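Last updated March 7, 1999

These are the questions we get most about the Paltitz play table set: the mug, the plate and the soft pumpkins. If your question is about an order already placed, please write to the Sosto office and include your order slip number.

## What's in the set

**What comes in a standard set?**

A lavender plate, a blue-green mug and two soft pumpkins. The set is packed flat side down in a plain carton with a paper divider between the plate and the mug. Please check the carton before you throw it out. The pumpkins go in last and sometimes end up in the corner under the paper.

**Do I need to buy a table?**

No. The set works on any steady surface. A kitchen table is fine, and so is a low shelf or the floor. We use a plain white top in our own playroom at Durnomis, mainly because it makes the colors easy to tell apart and crumbs are easy to find.

**Can I pick the colors?**

Not for the standard set. The plate is always lavender and the mug is always blue-green. We tried a yellow plate in an earlier set and children kept losing track of it on our old yellow mats, so it was dropped. If you have the yellow plate, you can still use it with everything else.

**Are the two pumpkins the same?**

They are meant to match. Both are orange and white, striped from the top down along the ribs. The width of the stripes can vary a little from one to the other, and the orange is usually deeper down in the grooves. We don't treat that as a defect.

**Why pumpkins?**

They came from a fall set and people went on asking for them in the spring. We also had apples and pears for a time. The pears rolled off the plate.

## Playing with it

**What do you do with the set?**

Most families use it for setting the table and serving. One person puts out the plate and the mug, another serves a pumpkin, and then it all gets cleared and put back. Younger children often just carry the pumpkins from place to place. For a child who wants something harder, ask for things by position: "Put a pumpkin next to the mug. Put the other one on the plate."

**Is there a right way to lay it out?**

There isn't one. We suggest starting with the plate in the middle, where everyone can reach it, and the mug a little behind it with the handle toward the person who will pick it up. Leave enough room beside the plate for a pumpkin to sit on the table while the other is being served.

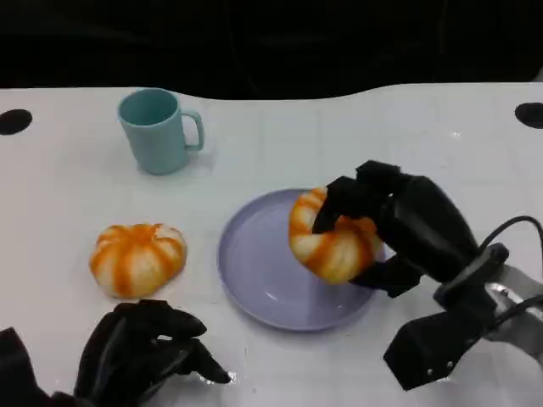 **How hard can the pumpkins be squeezed?**

Ordinary squeezing will not hurt them. They are supposed to give under the fingers and then fill out again, and they may look lumpy for a while after a hard squeeze. Twisting is different, and so is picking at the grooves with a fingernail. Those will open the surface sooner or later, and once it's open there is no good repair.

**Will both pumpkins fit on the plate together?**

They'll go on, but it's crowded and one usually leans over the rim. If your child is bothered by this, serve them one at a time or borrow a second plate from the kitchen.

**My child puts a pumpkin in the mug. Is that all right?**

It won't hurt the mug. Pushing the pumpkin down hard can leave it misshapen, so take it out when play is over and don't store it that way.

**Can two children share a set?**

Two is a good number. One can serve and one can be served, and they swap when the plate is cleared. With a larger group we'd get another set. At the Usuga library the sets are put out in pairs on one long table, and the pieces get mixed up by the end of the morning, but they are all alike so it doesn't matter much when they are sorted again.

**Can we use it with real food?**

The plate and mug are sold with this set as play pieces. Please keep them for play and use your regular dishes for snacks.

## Cleaning and storage

**How do I clean the plate and mug?**

Wash by hand in warm water with ordinary dish soap, and dry with a soft cloth. Don't use scouring powder. The plate has a glossy surface and scratches will show on it. The mug has a matte finish that shows greasy fingerprints more than scratches, and a little extra soap on the outside takes care of those.

**And the pumpkins?**

Wipe them with a damp cloth and let them air dry overnight. Do not soak them, and do not put them in a washer or dryer. A dab of mild soap is fine for sticky spots. Wipe along the ribs, then go back and do the grooves, where most of the dirt collects.

**Marker won't come off the white stripes. What now?**

Try mild soap again once the spot has dried. Permanent marker generally stays. Please don't use nail polish remover, as it takes the color off with it.

**How should the set be stored?**

Somewhere dry and out of direct sun. The plate goes on the bottom, the mug stands upright on it, and the pumpkins go beside them with nothing heavy on top. The original carton works if you still have it. A shoebox is usually too narrow for the plate.

**One pumpkin has gone flat on the bottom.**

It has probably been sitting under something. Lay it on its side for a day or two at room temperature and turn it now and then. If it hasn't come back after that, it won't.

## Ordering and replacements

**Can I buy single pieces?**

Plates and mugs, yes. Pumpkins are sold in pairs only. Write "parts" on the outside of the envelope so it goes to the right desk.

**What is the largest order you take?**

Eight sets to one address. Schools and libraries that need more should write first, as we may have to send them in more than one shipment.

**How long do I have to return something?**

Returns are taken for eight weeks after the date on the slip, as long as the pieces have been kept clean. Pieces that arrive cracked or chipped are replaced at no charge. Send us the slip and keep the broken piece; we don't need it back.

**When will pumpkins be in stock again?**

The next shipment is due at the Durnomis warehouse in April. Orders that come in before then will be held and filled in the order received. Standard sets already on the shelf are complete and are not affected.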